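Fórum Cinier › Robótica de bancada › Normas e boas práticas
Tópico: Regra da "mesa limpa" antes de cada episódio: até onde levam isto?

skorkthorpe_rita
Moderadora
Andamos a reescrever as regras da célula de dois braços e emperrámos no ponto 3, que diz apenas: "A mesa deve estar limpa." O Chukwuemeka Adeyemi, que escreveu a primeira versão, entende por limpa "sem nada além do objeto da tarefa". O turno da tarde entende por limpa "sem café". Como é que vocês escrevem isto sem produzir um tratado?

parafuso_m4
Na Rutau temos 52 regras. Ninguém leu a partir da nona, onde se explica como se pede uma revisão das regras.
A sério: separem "objetos" de "superfície". Um objeto a mais na mesa invalida o episódio. Uma marca na superfície aponta-se e segue-se em frente.

ogbonna_lab
Discordo do parafuso. Marca na superfície limpa-se ou troca-se o tampo. Se a política aprende a orientar-se por um risco, no dia em que mudarem de mesa têm um robô muito competente numa única mesa do mundo.

parafuso_m4
E se limpares tudo com zelo de bloco operatório, tens um robô que só trabalha em blocos operatórios. Cada um escolhe a sua desgraça.

skorkthorpe_rita
Moderadora
Antes que isto azede, deixo o rascunho. Pontos 1 e 2 pacíficos, o 3 é o da discórdia.

1. Paragem de emergência ao alcance da mão do operador. Ao alcance da mão, repito, e não "na mesma sala".

2. Posição inicial: os dois braços afastados do objeto, garras abertas, um único objeto entre elas. Cabos por fora do punho, com folga para a rotação completa.

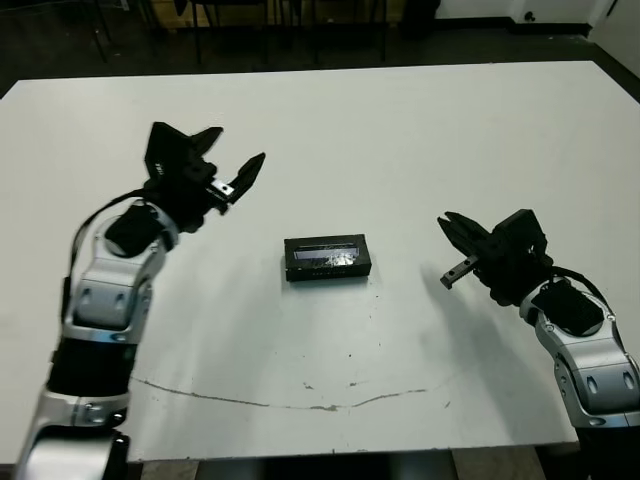 3. Superfície: retirar tudo o que não pertença à tarefa. Riscos e manchas permanentes ficam registados na ficha da célula. O resto sai com pano.

4. Objetos com tampa ou janela refletora: verificar os reflexos na câmara antes de gravar.

ogbonna_lab
Uma linha cinzenta a atravessar o tampo da esquerda para a direita e uns salpicos escuros pelo meio. É a isto que chamam "registado na ficha"?

skorkthorpe_rita
Moderadora
A linha está na ficha. Os salpicos estão em negociação.

randi_h
Sou a Randi Hedlund, faço auditorias internas e venho estragar a festa. "Verificar os reflexos" não é uma regra, é um conselho de avó. Quem verifica, o quê, e o que faz se não gostar do que vê? Com a janela dessa caixa a brilhar assim, dois operadores vão decidir duas coisas diferentes e ambos assinam.

parafuso_m4
Nós tínhamos "verificar a iluminação". Deu 400 episódios verificadíssimos e metade para o lixo.

skorkthorpe_rita
Moderadora
Justo. Nova redação do 4: "O operador compara a imagem com a referência da célula. Se o reflexo tapar o contorno do objeto, roda a luz ou suspende a gravação e avisa o responsável."

randi_h
Já consigo auditar isso. Falta dizer onde mora a referência.

ogbonna_lab
Aceito o 4. No 3 mantenho a reserva e peço que fique em ata, se houver ata.

skorkthorpe_rita
Moderadora
Fica. A referência vai para a primeira página da ficha, ao lado do risco. O rascunho revisto segue em julho, e os salpicos levam pano hoje às 16h.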